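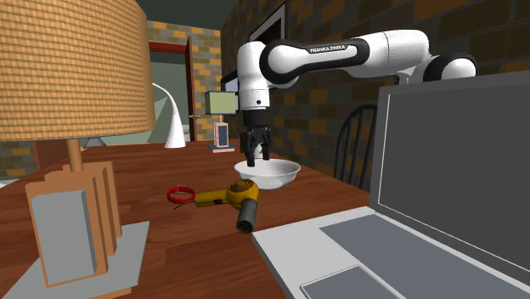
Field Organizer, Zutville (County Council, District 4)

The Aliyu campaign is hiring one full-time field organizer for the general. The job runs from June until the votes are counted, plus a week to take down yard signs, which the town code requires and which the last campaign in this district is still being reminded about.

Amarachi Aliyu served two terms on the Zutville school board and is running for the open council seat. The district is three small towns, a lot of soybeans, and one apartment complex with a buzzer system that has defeated better people than us. Our opponent has more money and a nicer bus. In the last contested race here, the winner's margin was 70 votes, and both sides have spent the years since explaining which 70.

What you'd do

Knock on doors, mostly. You'd also find other people to knock on doors, feed them, and call them the next morning to see if they'll do it again. You would cut turf, keep the voter file clean, and run the evening phone bank out of our office on Dravton Street, over the tire shop. The compressor quits at 6 p.m. and calls start at 6:05.

We want to have talked with more than 2000 voters at their doors by the end of September. Talked with, as in a conversation. A flyer wedged in a screen door goes in a different column.

You'd report to Booker Blackwood, our campaign manager, who likes short emails and will answer yours with one word. Jalen Ferreira handles the data and would like you to sync your tablet before you go home. He has asked me to put that in the ad.

What we're looking for

One cycle of experience on a campaign, a union drive, a tenants' group or anything else where strangers told you no and you went to the next house. Spanish is a real plus. You need a driver's license and a car that starts. We pay mileage, though the car will not thank you for the roads out past Levchenko Road.

You don't have to be from here. You do have to learn how people here say the names of things, and you'll be corrected warmly and often. You don't have to agree with Amarachi on every line of the county budget either – she has changed her own mind on the culvert money and says so in public – but you should be able to explain her position without sighing.

Pay and hours

$4,200 a month, health coverage from day one, and mileage. Hours are long from August on and we won't pretend otherwise. You get one full day off a week until the last 3 weeks, when you get an apology. We can help find you a spare room with a supporter. Most of them have dogs.

How to apply

Send a resume and a few paragraphs about a conversation that changed somebody's mind, including yours, to Dwayne Tran at the campaign office. Skip the cover letter that opens with how passionate you are. We read applications as they come in and would like to have someone by the middle of May. Interviews are by phone first, then in person, and the second one includes an hour of canvassing with Booker. Wear shoes you like.

Dwayne Tran
Deputy Campaign Manager

Shares: 31
Comments (4)

Recent listings
Finance Assistant, Doucet for State Senate
Summer Interns, Zutville Voter Registration Drive
Poll Workers Needed for the April Special Election
Part-Time Bookkeeper, Drolura Township Clerk's Office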